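Faith & Life > Conversations > Learning to Pray Again

Last updated: May 2020

Learning to Pray Slowly: A Conversation About the Nonddale Psalm Letters

When I first wrote to the woman behind the Nonddale Psalm Letters, I asked if we could talk for twenty minutes. We talked for most of an afternoon, over the phone, with one break so she could let the dog out and another so I could find a pen that worked. She agreed to the interview on the condition that her name stay out of it, and I promised, and then she talked so freely that I had to keep reminding myself of the promise.

For anyone who hasn't run across them, the letters are short. Each one has a few verses of a psalm copied out by hand, a paragraph or two of plain reflection, and a prayer at the bottom that you can say out loud in under a minute. She mails them to anyone who asks. By her own ledger she has sent 2,067 of them, and every one was written at the same kitchen table in Nonddale, a town she moved to as a bride and has lived in for 44 years.

"I didn't set out to have a ministry," she told me. "I don't even like the word very much when it's used about me. I had a friend over in Trukent who was going through a bad winter, and I couldn't drive there, so I copied out Psalm 13 and put a stamp on it. She wrote back and asked what came next. Well, Psalm 14 came next!"

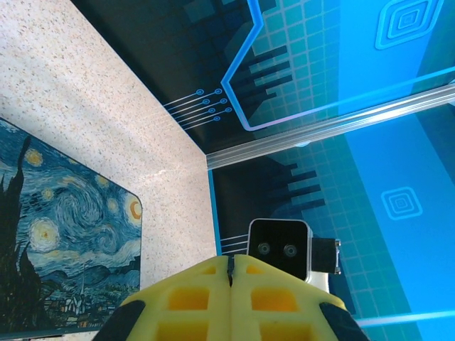

She laughed at that, and then went quiet for a moment, the way people do when they've told a story many times and suddenly remember the person in it. The friend read the psalm letters to her sister, the sister asked for her own, and before long there were requests from people she had never met. Some came from the church in Trukent, and a good number from Vusine, where she had taught Sunday school as a young woman and was apparently still remembered for it.

I asked why she had chosen the psalms, when she might have picked the Gospels or something more obviously comforting.

"Oh, I love the Gospels, don't get me wrong," she said. "But when I was in trouble myself I found I couldn't listen very well. I wanted to say something to God and I had no words that weren't complaining. And there in the psalms was all this complaining, beautifully put, and it was Scripture! I remember thinking, if David can say 'how long,' then I suppose I can say it too."

The trouble she mentioned was a dry spell that lasted the better part of three years. She doesn't tie it to any one event. She kept going to church, kept bringing the potato salad, kept her place in the alto section, and all that while felt that her prayers went up as far as the ceiling light and stopped. She never told her pastor at the time, and she is a little sorry about that now.

"I thought he'd be disappointed in me. Years later I did tell him, and he said, 'I wish I'd known, I would have told you about mine.' So there we both were, sitting forty feet apart every Sunday." 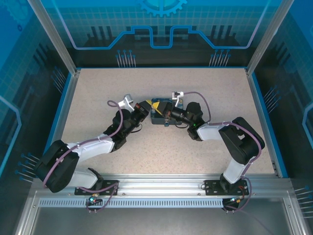
Two robot arms reaching in over a speckled work surface, with a small dark blue box near the center.

What brought her out of it, as far as she can say, was slowness. An older woman at a retreat in Ugwu suggested she stop trying to read whole chapters and take a single verse for as long as it wanted to stay. She thought this sounded like cheating. She had been raised on reading plans, with little boxes to check, and she was proud of her boxes. But she was also tired, so she took the first line of Psalm 27 home with her and kept it for most of August.

"I said it while I was doing the dishes. I said it at the bank. For a good week it was just noise, and I want people to hear that part, that it can be noise for a while. Then one morning I said 'whom shall I fear' and I started naming them, all the things I was afraid of, one after another, right there over the sink. It was the first real prayer I'd prayed in I don't know how long."

That morning is the reason she still copies everything by hand. Her grandchildren have offered more than once to set her up with an email list, and she has thanked them very kindly and gone on buying stamps. When you write a verse out, she says, you can't go faster than your hand goes, and her hand is slower every year, so she feels she is getting more out of the psalms now than she ever has.

I wondered whether she ever gets tired of it. She does. Some evenings the last envelope gets a shorter paragraph than the first one did, and she knows it, and she prays a little extra over that one to make up the difference. There was a stretch when her wrist was in a brace and she sent only the verses, with no reflection at all. Several readers wrote back to say those were their favorites, and she has decided to find this funny.

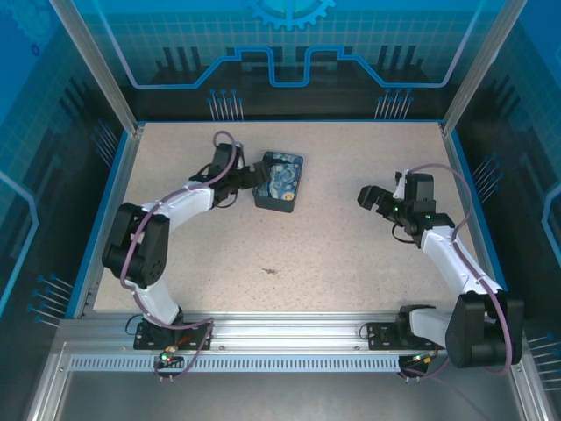 On praying when you don't feel like it

I told her that many of our readers have written to us this spring about feeling numb. They sit down to pray and can't get past the first sentence, or they fall asleep, or they start making a grocery list. I asked what she would put in a letter to one of them.

"First I'd say the grocery list is fine. Pray the grocery list. If you're worried about eggs, then tell Him about the eggs, and you'll likely find out there's something standing behind the eggs." She thought about it a bit longer. "And then I'd say, don't wait until you can do it well. I wasted such a long time waiting until I could do it well. Open to a psalm, any one, read until something snags, and stop there. Say that bit again tomorrow. If you fall asleep, you've fallen asleep in good company."

She is careful to add that prayer is no substitute for a doctor or a good friend, and that when a letter comes to her from someone who sounds to be in real danger, she picks up the telephone. "I'm an old woman with a pen," she said. "I know what I'm for and I know what I'm not for."

Her own mornings are simple. She gets up before the light, makes coffee, and sits in the chair by the stove with her Bible and a notebook. She reads the psalm aloud, even the parts that make her uncomfortable, and there are several of those. She doesn't skip the angry verses and she doesn't put them in the letters without a word of her own alongside.
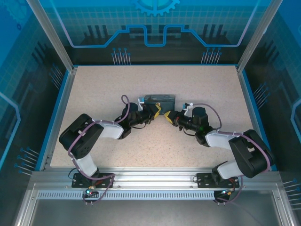 With the angry ones, she says, she tries to imagine who in the world might need to say them that day, and she reads on that person's behalf. It was her late husband who taught her this. He was not much of a talker, in church or out of it, but he had read the whole Psalter aloud to his own father in the hospital, cursing psalms and all, and he told her once that the old man had slept best after the fierce ones.

Before we hung up I asked about the future of the letters. A print shop in Vusine has offered to put a selection of them into a small book, with a first run of some 4,000 copies, and she has been going back and forth over it for months. She likes the thought of people having them on the nightstand. She doesn't like the thought of them all looking alike. The last I heard, she was leaning toward yes, so long as they leave a blank page after every psalm, wide enough for a person to copy it out.

She also wanted to know which psalm I was reading. I admitted I wasn't reading one at the moment. A week later an envelope came from Nonddale, with the first four verses of Psalm 121 in blue ink, a note about her dog, and a prayer at the bottom that I have said most mornings since.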